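Thursday, bench notes, started 9ish with tea

Surface business first. The marble-pattern top is staying. I argued for plain matt grey, Milagros argued that we already have the marble and it is already on the bench, and hers was the stronger case. Wiped down twice with the Karppinen cleaner, once with water. The brown veins still look like somebody's breakfast. I have now tried to clean the same vein on two separate mornings and would like this recorded as diligence.

Colour of the walls: the tin said grey. In daylight I would accept grey. Under the lamps it is lavender, and colleagues from Ovville who drop in keep saying how restful it is. No plans to repaint.

Whiteboard: 297 on the short side, same as a sheet of A4 the long way, so the printed grids from the Gekeck folder can be taped straight on without trimming. Use the low-tack tape. The other stuff left a border last time which took me most of a lunch break and a thumbnail. Pens live in the mug, caps on. The green one is finished and should be thrown away by whoever keeps putting it back (me).

Hand tools: anything used on the top goes back on the hook rail when you stop, including the black-handled one, which has spent more of February lying on the marble than hanging up. I wrote a label for its hook. The label is very neat and has had no effect.

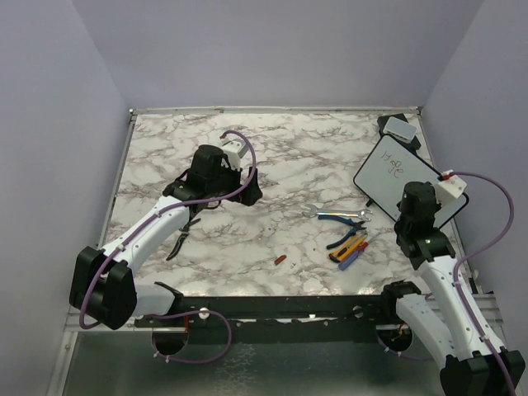 Milagros wants foam under the handles so they don't mark the surface. Fine by me, there is an offcut in the Asar box. Cut it with the long blade, straight down, or it crumbles and gets into everything.

After lunch: back rail. I ran a finger along it and collected enough fluff to knit with. Cleaned with a dry brush first, then a barely damp cloth, corner fittings last with a cotton bud. Do not use the wet cloth first, it turns to felt in the corners. Same treatment for the strip down the left, which was better than I expected.

Lamp settings, for whoever moves the dial next: 900 at the bench for ordinary work, 2000 for looking at scratches. At 3000 the pattern glares back at you and I had to go and look at the car park for a bit. Please write the number down if you change it. "Medium" was in the book on Tuesday's page and is of no use to anyone. 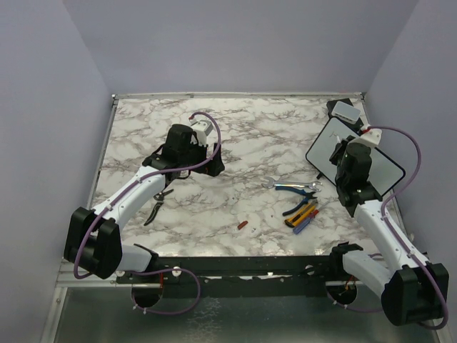
Bench top with back rail and left-hand strip.

Still to do: foam, order more low-tack tape, ask Karppinen whether the cleaner comes in something smaller than a bucket. Milagros to check my lamp numbers with her own meter, as she doesn't trust mine. Mug of pens needs washing too, there is ink in the bottom.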